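Durnora > Field Notes > Visits

Latest Visits Bench Talk Parts Bin About

So I finally got myself over to the Sastham open day, after missing the last one in September, and I had a blast! The whole thing is one big hall with more ductwork overhead than I have ever seen, and I spent most of my visit parked at the gripper comparison, because that's what I drove 153 miles for.
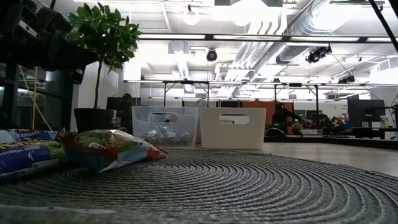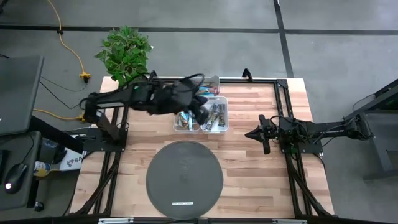
The snack packing bench at Sastham, from two of the camera positions.

Dušan Begović was running the bench and let me ask way too many questions. They've been trying two finger sets on the same pair of arms, the Sadus (stiff, narrow tips) and the Gbeho (softer, a bit wider), and the job is moving wrapped snacks between the mat and the clear bins. Sounds easy, right? Crinkly film is awful stuff. It shines, it folds up under the fingers, and a bag never sits the same way after you let go of it.

Dušan's numbers for the morning were 44 tries with each set. The Sadus fingers dropped 13, the Gbeho fingers a few fewer, but the soft ones were slower getting down into a bin with packets already in it. I'd still take the Gbeho for bags. For small bars I'm not so sure, and Dušan wouldn't commit either (I tried!).

Then Ekua Gyamfi got going on cameras and I lost track of time completely. Her beef is with the low side view. You get a lovely look at how high a bag is standing, but a bin in the background hides a lot of what's behind it. The high view gives you the table layout, mat and bins and both arms together, except that as soon as a gripper hangs over the bins it covers the very thing you want to look at. She wants both and a third on the wrist, and she has almost 700 recorded tries to argue with.

I got one turn at the controls myself. Grabbed a bag by the crimped end, felt very proud, let go too early. Ekua says go for the fat middle and close slowly, and my second go was much better.

Parking is around the back, by the way, and the coffee was free. I'm bringing my own bag of chips next time to see what the Gbeho does with it.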